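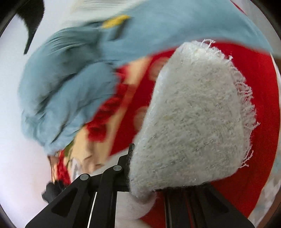 Six laundry habits I wish I'd picked up sooner

By Tavares
18 Jun 2024
4 min read
121 shares | 8 comments

I do a lot of laundry. We're a house with a dog, a muddy garden and one bathroom, so the washer hardly gets a day off, and over the years I've ruined plenty of good stuff (RIP my favorite cream sweater). These are the habits that stuck.

Wash new reds by themselves. At least the first two times, in cold water. I know the label says colorfast. My pink pillowcases would like a word with that label! If you're unsure, rub a damp white rag on an inside seam and see what comes off.

Go easy on detergent. I used to fill the cap to the top and then wonder why the towels felt like cardboard. Now I use about 2 tablespoons for a full load and they rinse out so much better. Try it for a couple of weeks before you decide I'm nuts.

Skip softener on anything fluffy. Bath mats, fleece throws, microfiber, all of it. Softener leaves a coating and the fluff goes flat. A half cup of white vinegar in the rinse does the job, and no, you won't smell like a salad. Just never put it in with bleach.

Give fringe a good shake. Throws with tassels come out of the washer in one big knot. I put mine in a zip-up mesh bag, cold and gentle, then take it out on the back step and snap it hard a few times. Comb the ends with your fingers while they're damp and lay it flat over the rack. Last October I forgot the bag and spent 45 minutes picking the tangles apart in front of the TV, never again.

Pull the dryer load early. Cotton shirts come out at 40 minutes in my machine, still a tiny bit damp, and go straight on hangers. I've barely touched the iron since. Heavy things like jeans can stay in.

Fold sheets the day you wash them! Otherwise they sit on the chair for a week, get slept on by the dog, and you're washing them again. I tuck each set inside one of its own pillowcases so I can grab the whole thing at once.

Next time I want to get into stains, mostly grass and spaghetti sauce. If you've got a trick for old coffee marks on a tablecloth, leave it in the comments, I've got one here waiting.

8 comments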